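A few posts about the lichens on one old stone wall, for anyone who likes small stuff as much as I do
Dela Tetteh
Thursday, July 21, 2022
6 min read

1/
OK, lichen thread! I've spent most of this summer walking the same stretch of dry stone wall on the Mostley road with a hand lens, and I have so much to say about crusty gray blobs.

2/
The wall is 200 feet long, if you count the bit that has slumped into the ditch (I do, the slumped bit is the best bit). It runs east to west, so it has a sunny side and a shady side, and they might as well be two different countries.

3/
Quick basics for those just joining. A lichen is a fungus living together with an alga or a cyanobacterium, sometimes both. The fungus makes the body, the partner makes the food from sunlight. It isn't a moss and it isn't a plant. My aunt still calls all of it moss and I have stopped arguing.

4/
Sunny side first. The loudest thing up there is the orange one, a Xanthoria, all over the capstones where the birds sit. It loves nitrogen, and bird droppings are full of it. Find the orange patches on a wall and you can usually work out where the perches are without seeing a single bird.

5/
Get the lens right up to it and look for the little cups. Those are the apothecia, where the fungus makes its spores. On this one they're a deeper orange than the lobes around them and look like tiny jam tarts. I could look at them all day and have in fact done so.

6/
People always ask how to use a hand lens. Hold it close to your EYE, then bring your whole face to the rock until it goes sharp. Yes, you will look strange from the road. A man on a tractor slowed down to ask if I was all right.

7/
Lower down, out of the droppings zone, it's mostly crusts. Crustose lichens are stuck so tight to the stone that you can't lift an edge with a fingernail (please don't try). Map lichen is my favorite, yellow-green with black lines between the patches like borders on an old atlas. It grows REALLY slowly, often less than a millimeter a year.

8/
Which means a patch as wide as your palm may well be older than you are. I think about that more than I should.

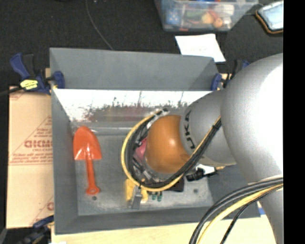
Red-orange shovel, gray metal bin

9/
Round to the shady side! Cooler, damper, moss in the joints, and the lichens change completely. Way more leafy ones. There's a dog lichen, Peltigera, growing over the moss near the gate and it's the size of a dinner plate. Brown-gray when dry, darker and floppy after rain.

10/
Turn up an edge very gently (just an edge, then let it back down) and you'll see pale fuzzy veins and little root-like threads called rhizines. They hold it in place. They don't drink for it the way roots would, the lichen takes in water all over.

11/
Peltigera often has cyanobacteria as its partner, and those can pull nitrogen out of the air. So this floppy brown thing by the gate is quietly feeding the moss and the soil around it. I was so pleased when I learned that I told the person in line behind me at the post office.

12/
Also on the shady side: pixie cups! Cladonia, gray-green, shaped like golf tees for someone two inches tall. They grow on the soil and rotting moss where the wall has slumped. When a raindrop lands in the cup it can splash little powdery grains out, and each grain has both partners in it, ready to go.

13/
My friend Zuweira Alhassan came out with me two weeks ago. She does mosses, so we spent a good while politely getting in each other's way. She found a jelly lichen I'd walked past every single time. Dry, it's a black flaky scab. She put a few drops of water on it and it swelled up into something like wet seaweed while we watched.

14/
So now I carry a small spray bottle everywhere. If you take one thing from this thread, take that! A dry lichen and a wet lichen can look like separate species. The top layer goes more see-through when it's wet and the green of the alga shows up underneath. Best free show in the county.

15/
Things I still can't name, help welcome:
- a white crust with a pinkish edge, shady side, third course down from the top
- a gray leafy one with powdery margins that could be a Physcia, could be something else
- black dots on a bare stone near the culvert. Might not even be a lichen

16/
On that last one - lots of people online say "just do a spot test." I don't have the chemicals and I'm not keeping bleach in my day bag. I'd sooner leave a question mark in the notebook. My notebook is about half question marks and it's still a great notebook.

17/
A word on collecting. I don't take anything from this wall. If a piece has already fallen off a branch or twig, sure, into a paper envelope it goes (paper, so it dries and doesn't go moldy). The slow crusts on the rock stay on the rock.

18/
Branches are a great place to start, by the way, if you haven't got a wall. After a windy night go and look under any big old tree. I picked up one oak twig last November that had a beard lichen, a leafy gray one, a strap-shaped one AND the orange one, all on a piece no longer than my hand.

19/
Beard lichens (Usnea) have a neat trick. Pull a damp strand slowly and the outer skin breaks but a white stretchy cord inside holds on. Plenty of other stringy things hang in trees, and that little cord sorts it out right away. Use a fallen bit!

20/
Next up I want to compare my wall with the old churchyard at Noltden. The stones there have dates on them, so you get an idea of the longest a lichen could have been growing on each one. Someone said there's a limestone slab with a huge white rosette on it and I am beside myself.

21/
I'm going early on Saturday with the lens, the spray bottle and a cheese sandwich. If it's raining, even better. Pictures of the rosette if I find it.

Comments

fernsandfog
Got my lens out after reading this and lost a whole lunch hour to the back steps. I have the jam tarts!!

Tellau_walker
Your powdery gray one could be Physcia if the powder is along the lobe tips. Does it have little dark hairs on the edges as well?

Dela Tetteh
@Tellau_walker No hairs that I noticed but I'll check again with better light. Thank you!

M. Đorđević
We have the map lichen on boulders up the hill and I always took it for old paint. Going back up tomorrow.

Zuweira Alhassan
I was not in the way. The lichens were in the way of the moss.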